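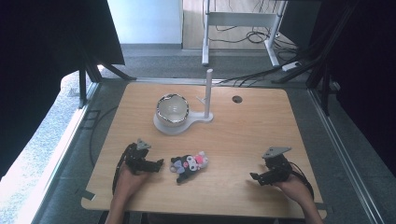
Let the Actress Leave the Show in Peace

March | From our entertainment columnist

We use cookies to remember your settings and count visits. By staying on this page you agree to our cookie policy.

I was standing in line at the pharmacy in Biltalville when I heard that the lead actress was leaving Adjei, and I will admit I said "Oh no" loud enough that the woman ahead of me turned around to see if I'd had bad news from home. I suppose I had, in a way. I have watched that show since the first episode, and I've kept up with it through a move, a knee operation and a long winter when the only channel that came in clearly was Drurkov. She has been in my living room more often than most of my cousins.

So I understand the people who want to know why. I want to know why too! What I can't get behind is what happened in the days after, when a short and perfectly polite statement from the studio got picked apart like a ransom note. She had thanked the crew but had not mentioned her co-star, and that was taken as proof they weren't speaking. She had used the word "chapter," and somebody decided it meant a book, and somebody else decided the book would be about the marriage. By suppertime there were pages up with headings like "What Really Happened" that went on for screen after screen and ended by saying that no reason had been given.

I read them, of course. I read three of them in one sitting, with my tea going cold, and I came out the other side knowing her height.

Now, I have been following show business for more than 25 years, first as a reader of the magazines my aunt kept in a basket by the sofa and later as someone who gets to write about it, and I don't want to pretend that gossip is a new invention or that I am above it. My aunt's magazines were full of it. There was always a feud, always a mystery illness, always a star photographed carrying groceries with a caption about how lonely she looked. But a magazine came out once a week and had a last page. You closed it and went to start the potatoes. The guessing had to stop for a while, and by the time the next issue came, the story had often turned out to be dull, and they quietly moved on to somebody's new haircut.

The guessing today never gets that rest. Every silence has to be filled with something, and the thing it gets filled with is usually unkind. I have noticed, too, that it falls harder on the women. When the fellow who played the doctor left Adjei, there was a nice farewell reel and a few jokes about his mustache. He was said to be "exploring new projects." She leaves, and she must be difficult, or sick, or pregnant, or pushed. I went back and compared the two statements side by side, and they are very nearly the same statement. They both say it has been an honor. They both thank the fans. I think his was a little shorter.

What bothers me most is how ordinary a thing it is to leave a job. I have left several. I left a very good one at a shoe store because I was tired of the smell of the stockroom and I wanted to be home when the school bus came. If anybody had told the customers I was leaving over a secret falling-out with the manager, I would have been mortified, and so would she, as she had given me a casserole dish as a going-away present. An actress on a long-running drama gets up before dawn, says words that somebody else wrote, and cries on command in the afternoon. She may simply be ready to do something else. She may want to sleep until eight. I can't think of a duller explanation and I would bet you money it's the right one more often than we'd like.

I know the argument on the other side because my own sister makes it every time I bring this up. She says the attention is part of the bargain. They get the big house and the free dresses, and in return we get to be nosy. There's something to that, and I won't wave it away. If an actress sells the pictures of her wedding, I think we are allowed to have an opinion of the cake. If she goes on a talk show to tell a story about her divorce, we can talk about the story. What a person puts out on the porch, the neighbors may look at. But my sister would never dream of going around back and trying the kitchen door, and I think a good deal of what passes for celebrity news now is rattling at the kitchen door.

And we miss so much good stuff while we're back there! The last season of Adjei had the best scene she has ever played, the one where she sits down to write to her brother and can't get past the date, which is 1844, and she just keeps going over the numbers with the pen until the ink runs out. There isn't a word of dialogue in it. I watched it 2 nights running. I went looking afterward for anyone who had written about how she did that, how she got her hand to look so stubborn and her face so blank, and I found one little piece on a costume site that was mostly about the sleeves. Meanwhile I could have read until midnight about who she did or didn't stand next to at the premiere.

I'd love to see that turned around, and I do think it's partly up to us. The pages go where the readers go. When they showed the final episode on the big screen at the Soka, the lobby afterward was packed with people who didn't want to go home, and the talk I heard was all about the letter and whether the brother would ever have read it. A man in a raincoat thought he would have. His wife thought he'd have burned it, and she was quite fierce about it. I stood there with my coat half on and listened for a good long time. There wasn't a word about the marriage.

So I am making a small rule for myself, and you're welcome to borrow it. When somebody whose work I love says she's going and doesn't say why, I am going to take the statement as it's written and go watch a favorite episode. If she wants to tell us more someday, in an interview or a memoir or on a couch across from some friendly host, I'll be there with my feet up, and I'll probably buy the book in hardcover. Until then I have all those seasons to go back through, and I'd forgotten how funny the early ones are. There's a goose in the second episode that steals every scene it's in.

Enjoyed this column? Sign up for our free newsletter and get the latest in TV and film sent to your inbox. You can unsubscribe at any time.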